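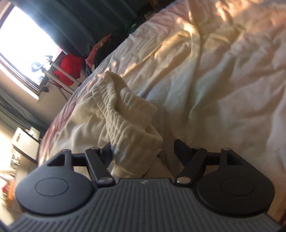
Pivots again. The right arm on my hand gripper had picked up a wobble and I finally got an evening in November to deal with it. Backed out the pivot screws, cleaned the gunk, one drop of threadlocker each, back in. Do NOT overtighten -- the arm should swing under its own weight. I check mine on cloth, never on a block, and the cream thing bunched up on the bed between the jaws is good for it, all puckers and folds. If one pad drags you feel it right away.

Counter said 2,169 closes since the last service. Rahel Kaufmann swears by every 1,900, so I'm over. Oh well.

Pads next. Wiped with alcohol, let them sit 45 minutes, then checked they face each other square. The Ralumix sheet says to swap at 300 hours but mine still have texture so they stay on for now.
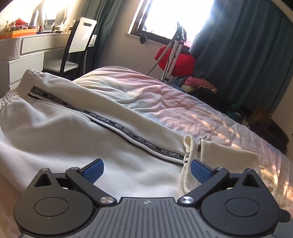
Blue pads, going in on the zip jacket.

Still to do: grease, and teh left spring. Emil Hämmerli is sending me one from Usuvville, will post when it gets here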